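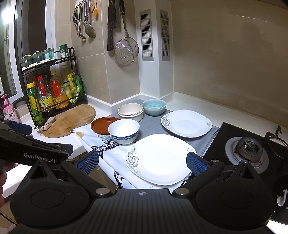 Drarulau cabinet, board and controls

Sunday, started after lunch.

Picked up where I left off with the Drarulau upright, serial 3281. State of the machine at the start: powers up, plays the attract loop, takes a coin on the left slot only, and resets itself at odd moments. Player two's jump button is dead. Sound has a hum under everything, louder when the screen is bright.

Started with the power supply because the resets could be almost anything downstream of it. Read 4.78 volts on the 5 volt line at the edge connector with the game running. At the supply itself it was 5.04, so a good part is being lost in the harness. Pulled the connector and found two of the ground pins gone brown, and the plastic around them a bit soft. Cut those off, crimped new ones, cleaned the edge fingers on the board with a white eraser and then alcohol. Now 4.98 at the board. Left the adjustment pot alone.

Ran the attract loop for 56 minutes with the back off. No reset. Before the repair I hadn't got past ten minutes, so I'm inclined to believe it, but it needs a whole evening of play before I sign the card.

Jump button: the microswitch is fine, clicks and meters closed. The wire had come off inside the loom about a hand's width back from the button, where somebody had joined it with a twist and tape. Soldered and sleeved it. There are more joins like it in the same loom, all on player two's side. I did the ones I could reach and put masking tape flags on the rest.

Right coin slot: not touched. The mech is jammed with something flat and I don't want to force it. 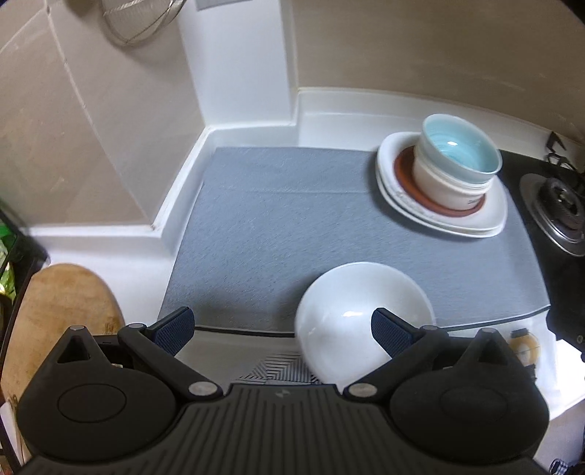
Otov, December

Back on it in the evening. Rogério Quintana brought the spare Gandidum board over from Gilbert and we swapped it in to see whether the hum follows the board. It doesn't. Same hum, same pitch, and it still goes up and down with the picture. That points at the monitor chassis or at the way the audio ground is run, and I think it's the ground. In this cabinet the speaker return goes to the monitor frame. In Rogério's it goes straight to the supply. I'll run a temporary wire next time and listen.

While the spare was in we played a few games on it, partly as a test. Notes for whoever looks after the software side:

- The Gandidum board has the later program. The second stage starts with the lift at the bottom, where ours starts with it at the top. It makes the first jump easier.
- The bonus on the bell room is different. We got 992 on the spare with a clean run and couldn't get the same on ours, though neither of us plays that room well.
- High score table survives power off on the spare. On ours it's lost every time. Battery, probably. I haven't had the shield off yet to check for leakage and I should have done that first.

Rogério wants to read the program chips from both boards and compare them. I've no objection so long as ours are read in place or pulled by someone with the proper tool. Two of the sockets are the cheap single-wipe kind and they don't like being disturbed. If one lets go we'll be replacing the lot.

Joysticks. Player one's stick is sloppy on the left diagonal. I opened it and the actuator is worn to an oval. Turned it a quarter as a stopgap, which moves the slop to up and right, where this game hardly asks for anything. Needs a new actuator. Rogério thinks he has one in a drawer. Player two's is good, only dirty. Wiped it out and put a very small amount of grease on the pivot.

We use cookies to remember your settings and to see which pages are read. Accept / Manage choices 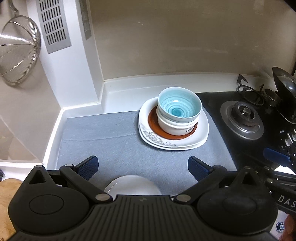

Plates and the turquoise bowl on the mat.

Left to do on the Drarulau:

- Shield off, look at the battery, cut it out whatever state it's in. Fit a holder on wires so the next one sits away from the board.
- Temporary audio ground to the supply.
- Right coin mech, on the bench and with good light.
- Remaining taped joins in the player two loom. The flags are yellow.
- Marquee lamp flickers at start. Try the starter before ordering a tube.
- Check the monitor width after the audio ground is sorted. The score digits on the far left are touching the bezel, but I don't want to change two things at once.

The 5 volt reading was still 4.98 when I shut down. Original board is back in, spare is in its bag on the top shelf with Rogério's name on it. Back panel is off and leaning behind the cabinet, screws in the coin box.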